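How to Pack a Small Gift Box with Sweets

One box, one packet of sweets, a piece of ribbon and a free table
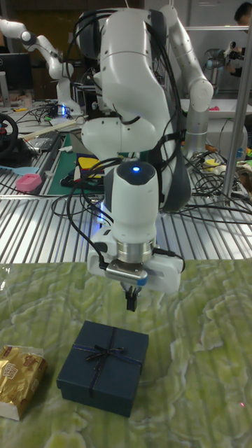 What you need

- a square gift box with a separate lid
- one packet of sweets or chocolate
- two sheets of tissue paper
- thin ribbon, 70 cm longer than what goes around your box
- scissors and a soft dry cloth

I learned this packing from Rajkumari Pal, who had a sweet shop near my first apartment and let me help her before the holidays. She could do one box in the time I needed to find the scissors. I am slower, but my boxes stay closed and they look nice, so I write down the way I do it.

A dark box is my favorite. Navy blue goes well with gold foil, and a ribbon in a dark color too makes it quiet and elegant. The bad side is that a dark lid shows every fingerprint. Wash your hands before you start, and also after you touch the chocolate, if you are a person who tastes first.

Step 1. Prepare the table

Take everything away from the place where you will work and wipe it. I put a smooth cover on my table, because the ribbon slides easily on it and the bottom of the box does not get scratches. Put the box in front of you and the packet to the left. If you are left-handed, do the opposite.

Step 2. Check the size

Before you cut anything, put the packet in the open box and lay the lid on it. The lid must go down by itself. If you have to press, the packet is too big, and the corners of the lid will open later, usually in the bag on the way to the party. Take a smaller packet or a bigger box.

A foil packet that is a little crinkled is no problem. You can make it more flat with the side of your hand, from the middle to the ends. Do not use your nails, the foil can tear.

Step 3. Put the tissue paper

Crumple the first sheet softly and open it again. Lay it in the bottom with the ends going up on the sides. Put the packet in the middle, with the prettier side up. If it moves when you push the box a little, fill the empty places with small pieces from the second sheet. Then fold the ends over the packet.

I used to put much more paper, until Wendelin Aigner, my neighbor, opened his present and asked me where the present was. Two sheets are enough for a small box.

Step 4. Close the lid

Hold the lid on two opposite sides and let it go down slowly. Air must come out, so wait a moment. When a lid goes over the base, it can sit crooked without you seeing it from the top. Bend down and look from the side.

Step 5. Tie the ribbon

Put the middle of the ribbon on top of the lid. Bring both ends down, cross them under the box, and turn each one a quarter. Bring them up on the other two sides. Now the ribbon makes a cross.

Pass both ends under the first ribbon at the crossing and make a simple knot. Ask somebody to hold a finger on it if you can. Then make two loops, tie them together and pull slowly until they have the same size. For a small box I make the loops roughly 5 cm long. Bigger ones fall to the side.

Cut the two tails at an angle. Leave them a little longer than you think, you can always cut again.

If the bow turns

A bow that stands up and down instead of left and right is tied in the wrong direction. Open only the bow, not the knot, and begin again with the other loop on top.

Keeping the box

Chocolate does not like a warm room. In June I pack in the evening and keep the box in the coolest cupboard. Wipe the lid with the dry cloth before you give it, and carry it flat.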